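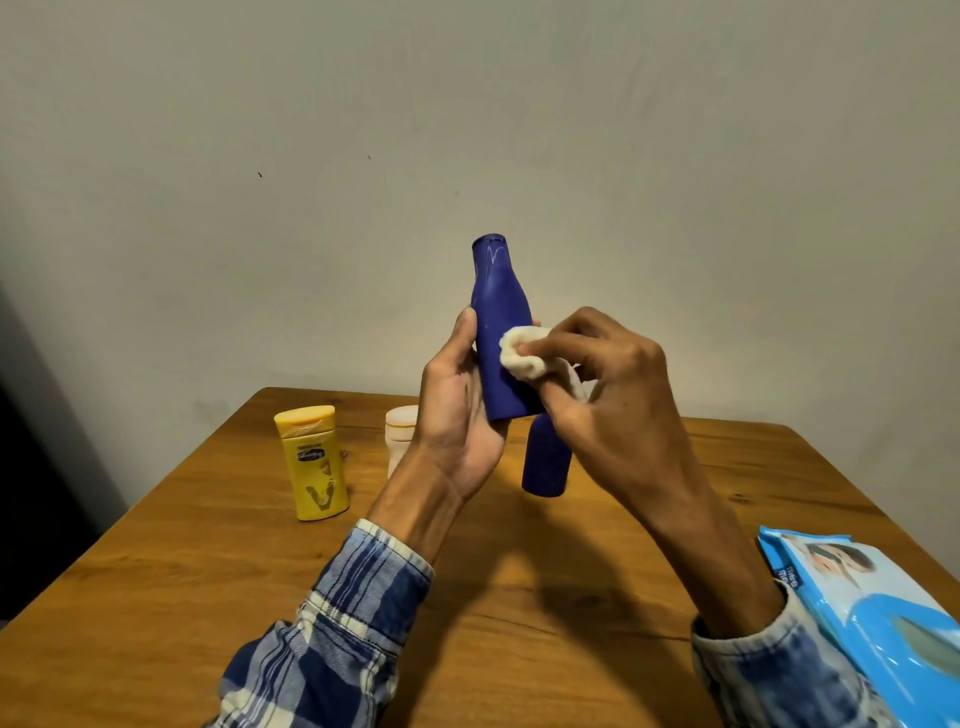
Wie oft muss die Trinkflasche gereinigt werden?
Nach jedem Gebrauchstag innen, außen bei Bedarf. Nach Säften, Milch oder Elektrolytgetränken ist die Innenreinigung sofort durchzuführen.

4.2 Reinigung und Pflege

Gilt für alle Flaschen der Serie Dresley mit Schraubverschluss. Für den Filterdeckel Yin siehe Abschnitt 4.5.

1. Flasche vollständig entleeren, Verschluss abschrauben.
2. Dichtring mit dem Daumen aus der Nut schieben. Keine spitzen Werkzeuge verwenden.
3. Flasche mit lauwarmem Wasser und einem Tropfen Spülmittel füllen, 3 Minuten stehen lassen.
4. Innenwand und Gewinde mit weicher Bürste reinigen, mit klarem Wasser nachspülen.
5. Außenfläche mit feuchtem Tuch abwischen.
6. Alle Teile offen trocknen lassen. Dichtring erst danach wieder einsetzen, flache Seite nach oben.

Hinweis: Bei Kalkbelag Zitronensäurelösung einfüllen und nach 14 Minuten ausgießen. Zweimal nachspülen.

Vorsicht: Wassertemperatur maximal 66 °C. Nicht in die Spülmaschine oder Mikrowelle geben. Scheuermittel und chlorhaltige Reiniger beschädigen die Oberfläche.

Ersatzdichtringe sind bei Filtitcombe unter der Bestellnummer 2459 erhältlich. Rissige oder verformte Ringe nicht weiterverwenden.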